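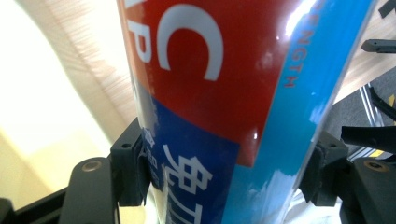

How does a robot learn to pick things up?

By Rahel Reisinger
February

Print this page | E-mail this page

Think about the last time you took a can out of the cupboard. You probably didn't think about it at all. Your hand opened to the right size, went around the can, closed and lifted. If the can was heavier than you expected, your fingers squeezed a bit harder.

You weren't born knowing how to do that. Babies drop nearly everything. They grab at a cup, miss it, knock it over and grab again. By the time you started school you had picked up thousands of things, and your brain had kept something from each try.

A robot can learn in a similar way, from examples. Somebody has to make those examples first, and making them is a real job.

Why not just write instructions?

For a long time, people told robots exactly what to do. Move the arm forward. Close the fingers. Move the arm up. This works very well in a factory, where the same part arrives in the same spot every time.

A kitchen is different. The can might be standing up or lying on its side. It might be behind the jam. Tomorrow it might be a different can, with a different label and a different size. You would need a new instruction for every one of these, and you would never finish writing them.

So instead of instructions, a learning robot is given examples. Each example shows what the camera saw and how the hand moved. A computer program goes through all of them and looks for patterns. When a can looks like this, the hand went like that. This kind of program is called a learning system, and going through the examples is called training.

A robot's hand without the robot

You might think you need a robot to make examples for a robot. Sometimes people do it that way. They steer a robot arm with a controller, a bit like a video game. It is slow, and robot arms are heavy and cost a lot of money.

Another way is to use just the hand. At the Feremeo project, people hold a tool called a gripper. It has two fingers that face each other. When you squeeze the handle, the fingers come together. When you let go, they open again. A camera is fixed to the tool so that it looks out past the fingers, and it films everything the fingers do.

The person does the moving and the camera does the watching. Later, a robot arm with the same kind of fingers and the same kind of camera can use what was recorded. To the learning system, the view is nearly the same, whether a person is holding the gripper or a robot is.

This is also why the fingers are always in the video. The learning system needs to know where they are, how far apart they are, and what is between them. A film of a can alone wouldn't teach it how to hold one.

What is one example?

One example is called an episode. It starts before anything is touched and ends when the job is finished. Picking up a can and putting it down somewhere else is one episode. It might last six seconds.

In those seconds the camera takes many pictures, one after another. The tool's movements are saved too: up, down, left, right, tilted, turned. So is the gap between the fingers.

Zbigniew Szczepańska has been collecting for Feremeo since the project began. On his first morning he recorded 48 episodes. He says that sounds like a lot until you learn how many are needed.

"My arm was tired and I thought I must be nearly done," he says. "Then they showed me the list for the afternoon."

The parts where nothing is held

A lot of each episode has nothing in the fingers at all. The gripper has to travel to the object, and after letting go it has to move away again. People new to the job often want to skip these bits and only film the grabbing.
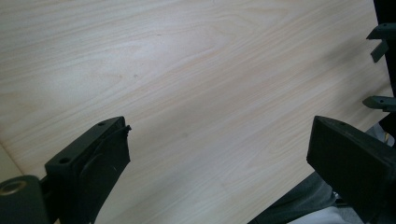 They matter, though. A robot that has only seen the grabbing won't know how to get there. It also needs to learn what open fingers look like over a bare surface, so that it can tell the difference between holding something and holding nothing. If it couldn't tell, it might close its fingers on air and carry the air carefully across the room.

Surfaces are worth learning about as well. Wood has lines and swirls in it. A tablecloth might have dots. None of these can be picked up, and the system has to work that out from seeing plenty of them.

Why things have to change

Suppose every example used the same can, standing in the same place, at the same time of day. The learning system would get very good at that one can. Move it to the other end of the table and it could be lost.

So collectors change things on purpose. They turn the can around. They lay it down. They swap it for another one, or for a sponge or a cup. They work in the morning and again at four in the afternoon, when the light comes from somewhere else.

Shiny things are useful because they are hard. Light bounces off a shiny can and makes a white patch, and the white patch can hide part of the label or even the edge of the can. When you move, the patch moves too. You already know it is only a reflection. The robot has to see many shiny things before it stops being confused by them.

Writing on labels can be in any language and can face any direction. For picking up a can, the system doesn't need to read the words. It needs to find the sides.

Good examples and bad examples

After recording, somebody checks the episodes. In one batch at Feremeo there were 227 episodes, and 141 were kept. The others were put aside for different reasons. In some, the collector's sleeve had covered the camera. In some, the tool moved so quickly that the pictures were blurry. In a few, the recording had stopped too early.

Dropping something isn't always a reason to throw an episode away. If the collector drops the can and then picks it up again properly, that can be a very good example. It shows what to do after a mistake. But the checker has to write down that there was a drop, so everyone knows what is in the episode.

Collectors also have to be careful about people. They ask before recording in someone's home or workplace, and they try to keep faces, letters and family photos out of view. If something private gets recorded by accident, it should be removed.

Try it yourself

You can be the gripper. You will need a pair of kitchen tongs, a friend, and five or more things that won't break. An empty can with no sharp edges, a rolled-up sock, an orange, a small box and a spoon will do.

1. Put the things on a table.
2. Pick up each one with the tongs and put it in a bowl.
3. Ask your friend to watch and write down where you held it, such as "middle" or "one end".
4. Move everything to new places and do it again.
5. Swap jobs.

Look at your notes together. Did you both hold the spoon in the same place? Did you tilt the tongs for the can when it was lying down? Now close one eye and try the orange again. Many grippers have only one camera, so you will get some idea of what that is like.

Words to know

Gripper - a tool or robot hand that holds things, often with two fingers.

Episode - one recorded example, from start to finish.

Training - when a learning system goes through examples and looks for patterns.

Collector - a person who makes the examples.

Print this page | E-mail this page

Get our newsletter for young readers once a month. Ask a parent or guardian to sign up for you.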